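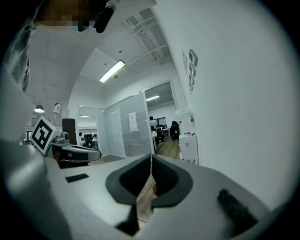
Water Station Moves to the Corridor at Galter Building

Tenants on the second floor of the Galter building have a new place to fill their cups. The water dispenser that used to be in the copy room is now in the corridor outside the glass-walled offices, against the white wall and a short walk from the desks at the far end.

The move was finished in February by Workley, the company that manages the floor. It follows a winter of complaints about the copy room, where people waiting for water and people waiting for the printer had to share a space barely wider than the door.

"You would go in for a glass of water and end up holding somebody's print job," said Wanda Grabowska, the floor manager for Workley. "We got more notes on that than on the heating."

Workley asked tenants in the fall where they wanted the dispenser to go. The form went to every desk on the floor, and 237 people sent it back. Most picked the corridor. The kitchen came second, but it has only one free outlet and the microwave is already plugged into it.

The corridor was not a simple choice either. It is the main way through to the back offices, and deliveries for the upper floors sometimes come along it in the morning. Grabowska said the dispenser had to stand flat to the wall so that a cart could still get by. A test with the building's widest cart, the one used for paper, went fine.

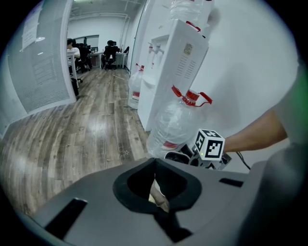

The bottles are delivered by Szewczyk, a local supplier that has served the building for years. The contract did not change with the move, and neither did the price. Full bottles are kept in the storeroom by the freight elevator, and an empty can be left next to its door at any time of day.

Bogumił Wieczorek, who handles the route for Szewczyk, said the new spot saves him a turn through two sets of doors. He comes by before 7 a.m., when the floor is quiet, and takes the empties down on the same trip.

He asked tenants not to change a bottle by themselves if they are not used to the weight. A call to the front desk will bring someone up. During the first week in the new location one bottle was dropped while it was being lifted, and the floor near the wall had to be mopped and dried before lunch. There was no lasting damage to the planks, Workley said.

Spills are the main worry for some tenants. The floor runs without a break from the corridor into the offices, and there are no mats. Workley looked at putting a rubber mat under the dispenser but decided against it after the cleaning crew said water would sit beneath it. Paper towels will be kept at the front desk and in the kitchen, and anyone who spills is asked to wipe it up right away.

People are also asked to leave their own bottles at their desks. Small bottles left in the corridor overnight will be picked up by the cleaners and held at the front desk for two days.

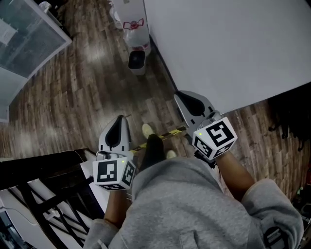 Shoes came up as well. Several of the offices ask people to change into indoor shoes, and pairs have a way of spreading out from the doors. Workley is not making a rule on that, but Grabowska said she would like the walking route to the dispenser kept clear, especially in the early evening when the cleaning crew comes through with the vacuum.

Reaction on the floor has been mostly good. Kindon, a small design firm that rents desks in one of the back rooms, had asked for the corridor in its reply to the form. Its staff used to go down to the lobby for water when the copy room was busy.

Not everyone is pleased. A few people who sit close to the glass said that talk at the dispenser carries into their room, mainly in the hour after lunch. Workley has asked people to keep their voices down there and to take phone calls to the stairwell or to one of the booths. If the noise goes on, the dispenser could be shifted farther along the wall, though that would need a longer cord and a cover strip over it.

The copy room will stay a copy room. The space freed up by the dispenser is going to a shelf for paper and toner, which had been kept in boxes under the sorting table. The shelf has been ordered, and tenants will get an e-mail when it is in place. Until then, paper is available from the front desk.

Workley will take comments on the new location through the end of the month. They can be dropped in the box at the front desk or sent by e-mail to the floor manager.

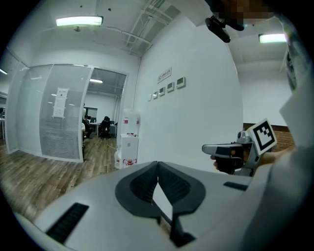 Glass partition and doorway on the second floor of the Galter building.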